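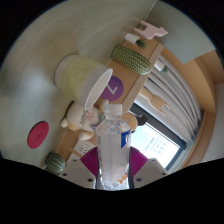
Pour nous, attraper une bouteille est un geste facile. Pour un robot, il faut l'apprendre. À la journée portes ouvertes de Plinby, en mars, on pouvait voir comment on s'y prend. La pince a deux doigts roses, couverts de fines rainures, qui serrent la bouteille de chaque côté. Elle ressemble un peu à une grosse pince à salade, et c'est une personne qui la tient à la main.

Ce site utilise des cookies pour mesurer son audience. Accepter | Refuser

Pendant la visite, chaque enfant avait droit à 5 essais. Si on serre trop peu, la bouteille glisse. Si on serre trop fort, le plastique s'écrase. L'équipe de Plinby refait le même geste 50 fois, en changeant un peu l'angle. Le robot étudie ensuite tous ces essais. 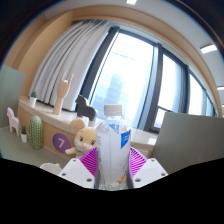
La bouteille entre les doigts de la pince, devant la souris en peluche.

Un robot doit aussi reconnaître le bon objet parmi les autres. Une peluche, un cactus et une bouteille ne se prennent pas de la même façon. La visite se terminait à l'atelier Dradevum, où l'on dessine les doigts des pinces.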